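Questions People Ask About Renting a Table

Sornness is a shared meeting house in Turosthorpe. We rent tables and rooms by the hour to people who have run out of kitchen. Veronica Nistor wrote most of these answers, and Lăcrămioara Onu took out the ruder ones. Last revised September 4, 2024.

Do I rent the room or the table?

The table. The room comes along because we never found a way to separate them. If you want the whole room to yourself, tick "sole use" on the booking form and pay for every table in it, including the ones you plan to ignore.

How long can I have it?

The shortest booking is one hour and the longest is six. After six hours any meeting has stopped being a meeting and turned into a hostage situation, and our insurance has views on those.

Can I see who else is booked in?

No. You may find out by turning up, like everyone did before the internet.

Round or square?

Round tables suit people who have to look at each other. Square ones suit people with paperwork. Card players always ask for square and then complain about the corners. Families settling an estate should take the biggest round one we have and sit well apart. 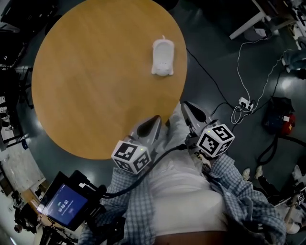
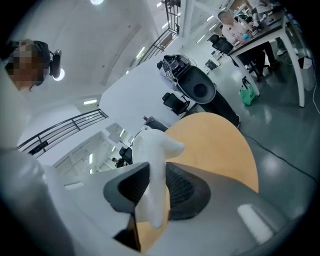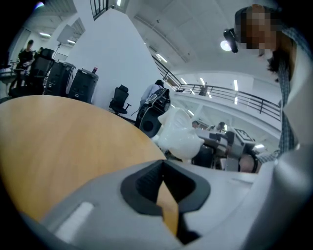 Round tables.

Can two groups share a table?

If both groups agree in writing, yes. It has happened once, between a quilting circle and some people planning a surprise party. The party stopped being a surprise in June, when one of the quilters turned out to be the guest of honor's aunt.

What if I spill something?

Wipe it up. If it has already dried, tell us, and we'll wipe it up while sighing. Red wine, candle wax and nail polish count as damage. Coffee counts as weather.

Do I need a coaster?

Yes. There's a drawer full of them by the front desk. We started with 577, a figure we know because the supplier, Furex, shipped us a case count we had not asked for and would not take any of them back. You will not run us out of coasters, so please stop reusing the soggy ones.

May I bring food?

Cold food, gladly. Hot food is fine if it arrives hot, as we don't have an oven and the microwave belongs to the accountants upstairs. They lent it to us one time and have brought it up ever since. Fish is between you and your conscience, but the windows do open.

Can I move the table?

Ask first. The big ones need two people and a plan. Last winter a birthday group took one through the side door at an angle, and the door has not closed the same way since.

What about noise?

Talking, laughing and mild arguing are all allowed. Drums are not. A man wrote to ask about bagpipes, and we're still working on our reply.

How do I cancel?

Call or write to us at least 10 hours ahead and you get everything back. After that we keep half. If you simply don't come, we keep the lot and think about you for a while.

Is there parking?

There's a lot behind the Vasiliu bakery across the street. It is free to their customers, so buy a roll. The poppy seed ones are better than they look and gone by midmorning.

Do you lend out games, pens, extension cords?

Pens and cords, yes. We had games, but every box was missing something, and one of them was missing everything except the instructions.

I left something behind. Where is it?

Probably in the basket under the front desk, along with eleven months' worth of single gloves. Describe it when you call. "It's mine" is not a description. Anything still there after six weeks goes to the thrift store, where you're welcome to buy it back.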